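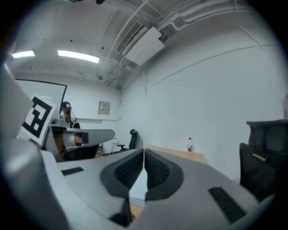 # Bench notes: recording household tasks with hand-held grippers

Last revised 19 April 2022

These tips cover two-finger hand-held grippers with a camera on the body and a printed marker card on the housing. They assume a table, two operators and a list of kitchen or laundry tasks. The Skatar task list is used throughout, but any list will do.

## Before the first take

- Clear the table down to the objects named in the task. A drinking bottle counts as an object. If it stays, it stays for the whole batch, in the same place.
- Push spare chairs back far enough that an elbow can swing freely. High-backed office chairs catch the arm on wide reaches.
- Switch on all the ceiling lights and leave them on. A change in lighting halfway through a batch should go in the log as a new batch.
- Wipe the finger pads with a damp cloth and let them dry. Textured pads hold flour, lint and dried soap in the recesses. A soft toothbrush gets it out. Do not use solvent on rubbery pads.
- Check the marker card. It must lie flat, with all four edges of the black border intact. Replace a card with a lifted corner; tape over the top causes glare.
- Keep the vents on the housing uncovered. Sleeves are the usual problem.

## Holding the gripper

Close the fingers fully once and open them fully once at the start of each take. This gives the software both ends of the range, and a take without it is hard to salvage.

Move at the speed you would use to put away clean glasses. Very slow takes are no more useful than fast ones, and the learned motion tends to copy the hesitation. Approach each object from a slightly different direction every time. Eight identical grasps of a mug handle teach one grasp.

Keep the fingertips in the camera's view. When folding cloth, lift the wrist before the pinch so the housing does not hide the edge being picked up.

With two operators in the room, agree on who reaches first. Crossing grippers over the table covers the markers, and tracking may drop out until they separate. Headset cables go behind the shoulder and down the back.

## Failed grasps

Do not stop recording when something slips. Pick it up again and finish the task, then mark the take "recovered." Mark it "discard" only if the object leaves the table or a bare hand enters to help.

Our May plan for the Morkach kitchen set calls for 188 takes, with at least 6 recovered takes per task. If a task falls short, do not drop things on purpose. Staged slips look different from real ones.

## Labels and storage

Name each take by task, object and operator number. The Brandeo sheet has a column for each. Write the label before the take starts. The Ó Ceallaigh set ended up with 779 files, and the ones labeled from memory at the end of a session took longer to sort than to record.

Copy files off the gripper at every battery change. Open one at random and play it through to the end before clearing the storage.

## Worn parts

Swap both finger pads together, even if one still looks good. Uneven wear pulls thin objects such as spoons and envelopes toward one side. Note the swap in the log with the take number.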